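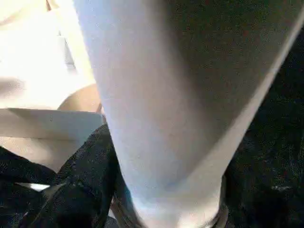
Grudach Community Choir – Altos' Corner

July 25, 2025

I promised a few of you at supper break that I'd write something about learning music when you can't read it, and then winter arrived and I got the cold everyone else had already finished with, so it has taken me until now. Put the kettle on, because I do go on a bit.

When I joined the altos I hadn't sung in front of another person since primary school. I'd seen the notice in the window of the Flillent bakery, walked past it for most of June, and then one evening found myself in the car with a water bottle and a pencil, feeling ridiculous. Somebody handed me a folder with 34 pieces in it. I opened it to the first page and it might as well have been a knitting pattern (worse, really, as I can follow a knitting pattern if it's a scarf).

What I did for the first few weeks was stand next to the loudest alto and sing whatever she sang, half a second later. I don't think this is a terrible way to begin. You learn the shape of a tune and where the breaths go, and you find out that the altos spend a great deal of their lives on the same two notes while the sopranos are off having a lovely time. But then my loud alto went away to see her grandchildren, and I discovered that I didn't know any of it at all. I mouthed my way through a whole rehearsal like a goldfish.

So I went home and started properly, in my own fashion. I don't have a piano. I have a little keyboard with 32 keys that belonged to my daughter, and the lowest few don't sound unless you lean on them. I found our starting note, wrote its name in pencil over the first bar, and picked out the line with one finger. Then I sang it back. Then I did it again while the pasta boiled. My husband can now sing the alto part of the Lotetti lullaby from beginning to end, and he has asked me more than once whether there's a different one.

The dots started to make sense somewhere in there, though I couldn't tell you which evening. I'd stopped thinking of them as names I had to remember and begun seeing them as up a bit, down a bit, stay where you are, big jump. That was plenty to be going on with. I still count on my fingers for anything lower than the bottom line, and I still write "WAIT" in capitals over the rests because I'm an eager person and I have come in early at two concerts. The second time was in the quiet bit. You may remember it.

A few things that have helped me, in case they help you. Colour your line in with a pale highlighter, so your eye doesn't wander down to the tenors when you turn the page. Mark who gives you your note, as it's often sitting there in another part just before you need it, and in the Nasr carol the basses hand it to us on a plate. Sing in the car, but only the bits you don't know. I spent months belting out the easy chorus between home and the shops and then wondering why the middle verse never got any better!

And learn the words early, earlier than you think you need to. I used to leave them until last and then my head would be so full of which verse we were in that the notes went straight out the window. Now I copy them out by hand on the back of an envelope and stick it to the fridge. There's one up there at the moment in Welsh, and I have no idea what I've been singing to the milk.

I know some of you worry about holding the group back. I worried about it too, for ages, and I'd have practised far more happily if I'd stopped. We've got people who read music like the newspaper and people who have never learnt a note of it, and when the whole lot of us land on that last chord in the lullaby I couldn't tell you who is who. I had 100 people listening to me at the winter concert, my knees were knocking, and I would do it again tomorrow.

We start the spring folder after the break. I've had a peek and there are 3 pieces with the tune in the alto line, which is practically unheard of, so please come back rested and ready to enjoy it. If you'd like a hand with the first one, I'll be in early with the little keyboard, down the end near the urn. Bring a pencil, and a rubber too, as mine has gone missing again.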